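Trular opens its keyring and bag charm shop in Bristthorpe

Well, we've done it! After 11 years of selling from a market stall in Fallach, Trular has a proper shop with a proper door, and it opens in Bristthorpe this April at 10 in the morning. I started out with a tray of key fobs and a flask of tea, so you'll forgive me if I'm a bit giddy.

We'll have 400 keyrings and charms out on opening day (321 of them new to us), and you can pick up every single one. I've never liked things shut behind glass. A keyring gets handled all day long, so you ought to have a good fiddle with it first. 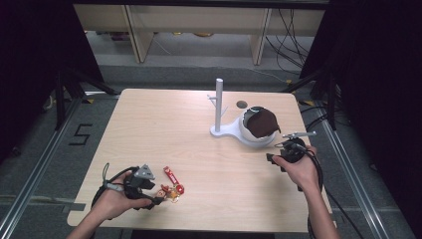 The little cartoon figures on a printed tag are still my favourites, red ones most of all, as you can spot them at the bottom of any bag. Guerra, who make our split rings, have sent a sturdier ring for this year's range and I'm very taken with it.

Bring your old keyrings too! We'll swap a worn ring free of charge for the first 197 people through the door, wherever the keyring came from.

The shop is on the ground floor with no step, and dogs are welcome. For press visits before opening, please ring the shop any morning.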